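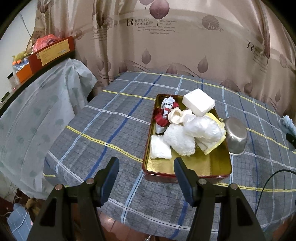
Start position: fingers open at the near end of the tray, bowl upside down to its right.

Checking a start position before you record

The Jastance rules apply to every hand-held gripper session. Work through them in order.

1. Open the fingers fully. Both pads must be in view, with a clear gap between them.

2. Aim at a bare part of the tray. Do not begin with a pad touching cloth or plastic.

3. Leave the pile as it is. Soft items may overlap or hang over the rim - do not straighten them between takes.

4. Keep other objects on the table outside the tray and note them in the log. An overturned bowl is logged as "inverted".

5. Check for cables on the table. A cable may stay if it does not cross the path of the fingers.

6. Hold still for one second, then start the move.

Reject any take that fails step 1 or 2. In the September set, 997 of 1,117 takes passed. Send rejects to Tahira Talpur with the step number only.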